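Folding Shirts Without Losing Your Evening
Notes for the Vurbridge talk, 7/4/21

Okay, say hi, thank Themba for setting up the chairs, get going. I've got 20 minutes and I always run over on the socks question!

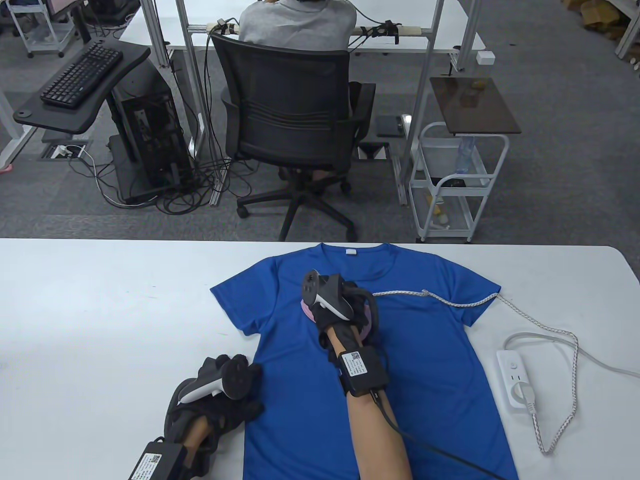

So, T-shirts. Start with the confession: I once owned 51 of them and could find maybe four (wait for the laugh, move on if it doesn't come). Most of us fold on the bed, and the bed is soft and too low, and by shirt six your back is complaining. Use a table. Any table!

Lay it flat, front up, collar away from you. Smooth from the chest out to the sides with your palms, then tug the bottom hem straight. People skip the smoothing and then blame the fold.

Then the sides go in, sleeves back on themselves, and bring the bottom up to the collar. One more fold and it stands up in a drawer. Do it slowly the first time, then once at normal speed.

Mention Edivaldo Medeiros here. He taught me to fold everything before I put any of it away, and I fought him on it until December (he was right, ugh).

Hoodies: same thing, hood folded down into the body first. Don't get pulled into fitted sheets, that's the second talk.

Hand around the practice shirts. Ask who's got the smallest drawer at home. Questions, then coffee at the back.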